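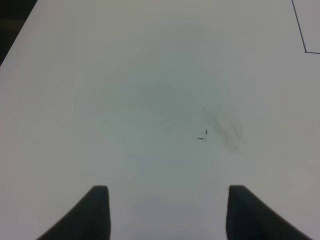 White bench top, pale gray toward the middle. A few small marks and smudges.

October. Dye notebook, walnut + madder, continued

Picked up the walnut batch again this morning, first proper go since the hulls came in from Gulville. Brenda dropped off two sacks, one green and one gone black already. Used the black ones. Green ones are in the cold store with the lid off, please don't put the lid back on, they sweat.

Weighed out 484 g hulls, crushed by hand w/ the mallet, no grinder. Soaked overnight in rainwater from the blue barrel. Should of strained twice, only did once, bits all through the first skein and I was picking them out till lunch.

Pot on at 8:15. Slow heat, kept it under a simmer. Thermometer from Dreken reads high against the old glass one so I went by the glass one all day. Leanne wants to send the Dreken back, fine by me but somebody find the receipt.

Skeins, all the Naylor two-ply wool, scoured last week:
A - no mordant, 30 min in
B - no mordant, 56 min in
C - alum, 56 min in
D - alum, 56 min in, then iron dip

A is a weak tea color. Nice but it's not what Poppy asked for. B much deeper, a real brown, slightly red in daylight. C came out yellower than B which I did not expect, Kieran says it did the same for him in spring and it's in his book under a different name. Ask him for the page. D is nearly charcoal and the wool feels harsh. Iron too strong again, I used the old jar and there's no strength written on it. Label your jars!!

Rinse took forever. Four changes of water before B ran clear, six for D. A and C were easy.

Note on the pot: the dented one has a spot on the base that catches. Stir it or use the other one. There's a dark ring on skein C about a hand long and I'm pretty sure that's where it sat down on the base while I was on the phone with Fustov about the madder order. They say it shipped. They said that before.

While things dripped I did the swatch cards. Cut the card too narrow the first time, redid it. Four wraps of each color, number on the back in pencil, pen bleeds when the wool is damp. Laurier's cards from the summer are all in pen and half of them can't be read now, his indigo run especially, which is a shame as it was the best blue we've had out of that vat.

Ordered:
more alum (low)
cotton gloves, medium
pH strips, the wide range ones

Not ordered, need to talk about it: a second drying rack. Poppy says we can string a line across the back. I say it drips on the shelves.

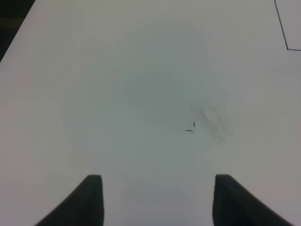

MADDER - AFTERNOON

Only had 113 g of chopped root left in the tin so this was always going to be a small one. One skein, alum, same Naylor wool. Rinsed the root in cold water first and threw that water out, it takes off some of the yellow. Then covered and warmed very slow.

2:40 water just warm, already orange
3:10 good red starting at the edges of the skein
3:25 got distracted, temp climbed well past where I wanted it
3:30 off the heat, lid on, left alone

Too hot makes it go brown, I know this, everyone knows this, did it anyhow. It's not ruined. More brick than red. Leanne likes it better than the last one and wants it for the stripe in the blanket sample so maybe I keep my mouth shut. Can't repeat it though unless I write down how hot it got and I didnt look in time.

Added a pinch of chalk at the end, our water is soft. No change that I could see. Next time put it in at the start.

Saved the bath in the lidded bucket, second shelf. Should give a peach or a coral out of what's left, Kieran can have it for his silk if he gets to it before it turns.

To do tomorrow:
- B again, same weights, strain TWICE
- weak iron, make up fresh, write the strength on the jar
- leave C out by the window with half of it under card, start of light test
- call Fustov
- Brenda wants her sacks back

Skeins are on the rack in order, A nearest the door. Don't move them around please, the tags fell off two and I'm going by position.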